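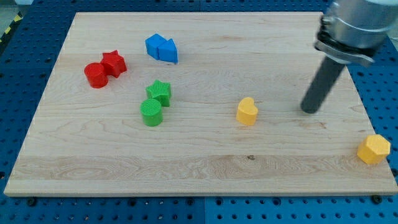

How to Build Your First Emergency Fund When Your Income Is Not Regular

4 min read

Most advice about saving is written for people who get the same salary every month. I have worked as a freelance translator for many years, and my income goes up and down like weather. This is the method I use. It is slow, but it can be done with a normal bank account and one sheet of paper.

Step 1. Find your bare month

Take your bank statements for the last year and write down only the costs you cannot skip: rent, power, basic food, insurance, phone, transport to work. Leave out restaurants, gifts and clothes. Add everything and divide by twelve, so that the yearly bills are also inside. My bare month came to $1190. I expected less, as I had forgotten the car registration and the dentist.

Step 2. Open a separate account

Choose a savings account with no monthly fee, and preferably at a different bank from the one you use every day. A transfer that takes one or two days is good for this purpose. Check that the deposits are insured and that there is no minimum balance. Do not order a card for it.

Step 3. Set a small first goal

Three bare months is the usual goal, but it looks very far away in the beginning. Start with $200. It pays for a tire or a visit to the doctor, and you can reach it in one season even when work is weak.

Step 4. Save a percentage

A fixed amount does not work well when one month brings four invoices and the next brings none. Move ten percent of each payment on the same day it arrives. From a small job this may be only $39, and you should still move it. If you pay your own taxes, put the tax part aside first and take the ten percent from what is left.

Step 5. Write the rules for taking money out

Do this before you need the money. My paper says: health, housing, tools for work, and a month with no income. A cheap flight is not on the list – I had to cross that one out myself. When you take something out, go up to fifteen percent until the balance is back.

Step 6. Review it every April

After the tax return is sent, calculate the bare month again, as rent and insurance will probably have changed. I needed around 24 months to reach my three. In the second year I could lower the percentage to five and send the other half to my retirement account.

Vesna Georgiev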